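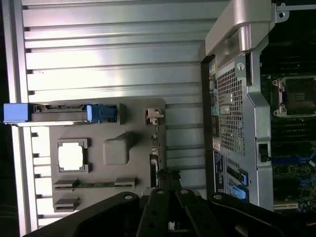
Most of what I did since my April report was rules, and I know that's the dull half of the project, but it's the half you asked about, so here goes! The Birkon bench now has a written handling standard for the robot cell, 6 pages, and people are using it. The biggest chunk covers what may be set down near an open computer. We had been letting loose parts lie wherever there was room, like the gray plastic panel with the blue-tabbed latch bar, flat on the ribbed metal right beside the open chassis. The new rule says a removed part gets a marked spot, latch side up, and the arm doesn't start its next move until that spot has been confirmed.

Projects > Addo > Progress reports

Submitted by the Addo project lead, 2025-09-12

The second chunk is about gripping. Boards and sockets are off limits to the fingers, full stop, and so are labels (we need them readable for the asset log). Handles and bare sheet metal are fine at low force. I wanted one force limit for everything, but the Markine people talked me into two, one for metal and one for plastic, and they were right.

We ran 117 supervised teardowns under the draft. Five were stopped by the operator, and I'm happy with that, as the old habit was to let the arm finish and sort it out later. Two of those stops were over stickers, so I rewrote that paragraph in plainer words.

Still open: who signs off when a gripper finger gets swapped. Adwood wants a full recheck every time, which would eat half a morning, and I'd settle for a short one. I'll send you both versions with costs. Money is on track apart from the spare fingers, which I ordered early and would like to move into this period if you're okay with it.

Related items
Addo: April progress report
Birkon bench: operator sign-in rules
Notes on stop buttons and who may press them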